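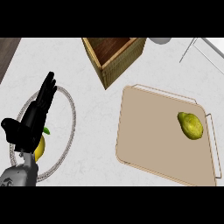

Kerstin Granström wrote to me that I should stop translating recipes in my head and start to cook them in the language they were written in. She meant it kindly. Her comment came under my last post, where I complained that my pear cake had become a pear soup, and I have been thinking about it since then, more than she probably expected.

So this post is about cooking from recipes in a second language, or in my case a third one.

When I moved to Plurkberg, I brought one cookbook from home. It was my mother's, with her notes in pencil. Everything in it is measured by glass. One glass of flour, half a glass of sugar, and sometimes "a glass, but not full." At home every family had the same glass, so there was no problem. In my new kitchen I had six glasses and none of them was the right one. For the first year I used a mug from the office and my bread was always too heavy.

Then I began to buy books in English, and there I met the cup. I believed that a cup was a cup, the thing you drink coffee from. I had to ask Ingrid Ostrowski, who was my neighbor then, and she gave me a set of measuring cups the same evening. She also explained to me the stick of butter. I had imagined it as something very thin.

But the measures are the easy part, you can look them up. What I find difficult are the verbs. In my language we have one word for mixing, and if you want to say that it should be done gently, you add "gently." In English you can stir, whisk, beat, fold, cream, toss and blend, and every one of them is a different movement of the arm. "Fold in the egg whites" cost me two cakes. I looked up "fold" in the dictionary and found paper and laundry. I stood there with the spoon and tried to imagine how one can fold something that is liquid.

The pear cake was also a mistake with a verb. The recipe said to drain the pears and I read it as "rinse." I rinsed them very well and put them in the batter with all that water. My husband ate it with a spoon and said that the taste was good.

Now about Kerstin's advice. I tried it in this way: I took a recipe for lemon bars and read it aloud in English, slowly, from the beginning to the end, before I touched anything. When I came to a word I was not sure of, I did not open the dictionary. I searched for a person doing it and watched the hands. "Zest" I understood in a few seconds like this, while the dictionary had told me it was a kind of enthusiasm.

The lemon bars were fine. The bottom was a little hard, but I think this was my oven, which is hotter at the back.

I also started a small notebook, only for kitchen words. I do not write translations there. I write what my hands should do. For "simmer" I have "small bubbles at the side, you can still hear the radio." For "knead" I have "push away with the bottom of the palm, turn, again." For "season to taste" I still have nothing, I just add salt and hope.

One thing I have not solved is the word "until." Bake until golden, cook until soft, beat until stiff. Golden like what? My mother's book says "until it smells ready," and this I understand perfectly, even if I could not explain it to Kerstin in any language.

In July my sister Ulia comes to visit and she wants to take the old cookbook back home with her for a while, which is fair, she has waited nine years for it. I want to copy the best pages before that. I have decided to copy them as they are, with the glasses and the pencil notes, and to put the grams on a separate sheet. The honey cake is first, then the sour soup, then the dumplings if I can read what she wrote beside them. It is either "cold water" or "cold hands" – both would make sense.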